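Hang It Up, Take It Down, Do It Again

I have put the same jacket on the same hook so many times this week that my shoulder has opinions about it. I came to Pindano to write a story about robots learning housework, and by lunchtime on my first day they had me working a pair of hand controllers and apologizing out loud to a coat stand.

Pindano is a small company on the upper floor of a former print shop, and what it sells is examples. Other firms build the machines, and other firms again build the software that drives them. Pindano supplies the thing in the middle: hour after hour of a robot arm being steered through ordinary jobs by a person, with everything the arm sees and every move it makes saved as it goes. Each go is called an episode. An episode of hanging up a jacket might run less than a minute if you're good at it. Mine did not run less than a minute.

The job I was put on is called Gidden. (All the tasks get made-up names so that people can shout them across the room, and I never did get a straight story on where the names come from.) Gidden is coats. Take a coat off the stand, put a coat back on the stand, move a sleeve out of the way, find the hood. It opened in March with a target of 506 accepted episodes, and when I arrived the whiteboard by the kettle said 474. Doesn't sound like much left, does it? I thought I'd knock out a good chunk of the rest before my train!

You work mostly from the wrist camera, which is the part that takes getting used to. There's a wider view on a second screen, but the operators told me to ignore it once I was close in, and they were right. Look at the wide view and your hands go one way while the gripper goes another. Look at the wrist view and after a while you sort of move in behind it, like leaning forward to look over the hood of a car.
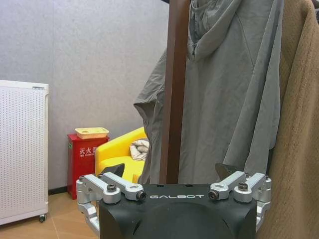
The wrist camera's view at the coat stand, gripper open, with a gray hooded jacket draped over the pole and a tan knit coat hanging at the right.The gray jacket was my enemy. It's thin, light stuff that folds wherever it feels like folding, and the simple act of closing two fingers on it changes its shape completely. The knit coat I liked much better. You get hold of a knit and it stays got. I asked whether we could do the rest of the set in knitwear and was told, kindly, to get back to the jacket.

Clothes are hard for these systems because a jacket never hangs the same way twice. With a mug, you can show the software a few hundred pickups and it starts to get the idea, handle here, rim there. A sleeve could be anywhere. So the operators mess things up on purpose between episodes. They twist the hood, they flip a sleeve over the nearest chair, they shove the stand a few inches to the left. There's a printed sheet with nine ways to disturb a coat, and you're meant to work through them in order and then start over.

The furniture gets moved as well. Early on, I was told, the company recorded a whole batch in front of a plain screen, very tidy, and the system trained on it did beautifully until somebody tried it in a room with a sofa. These days they want chairs and clutter and stuff poking in from the sides, the way it does at my house. I found this enormously comforting.

What surprised me most was the fuss over failures. I'd assumed that if I dropped the jacket we'd toss the episode and pretend it hadn't happened. Some do get tossed, mainly the ones where the operator hesitates too long (guilty) or nudges the stand with an elbow of the robot. But a drop followed by a decent pickup gets kept and marked as a recovery, and the people who train on this material ask for more of those than Pindano can easily supply. You can't really fake one, either. The operators say a staged drop looks staged, with a funny little pause before the fingers open.

All of it goes through a program called Samir, where a reviewer watches each episode back and tags it: which garment, how it started, where the fingers first touched cloth, whether the thing ended up where the instruction said. The instructions are written in plain sentences and the reviewers are fierce about them. "Hang the jacket by its hood" and "hang the jacket on the hook" are different episodes, even if your hands do nearly the same thing. I sat in on an argument about whether "tidy the coat" meant anything at all. It went on well past the end of the coffee.

The buyer for Gidden is Zedex, which wants to put a helper robot in small hotels and is starting with the closet. I asked how much of what I'd recorded would end up in front of them. The reviewer scrolled for a bit, and then scrolled some more. Out of my whole first afternoon, 2 episodes had made it through, one of them a recovery.

I stayed an extra day. By the end of it I could get the fingers around the collar without looking at my own hands, and I'd stopped holding my breath on the way up to the hook. The whiteboard hadn't reached its target when I left on 5th July, and one of the operators was already flipping the sleeve over the chair for the next one.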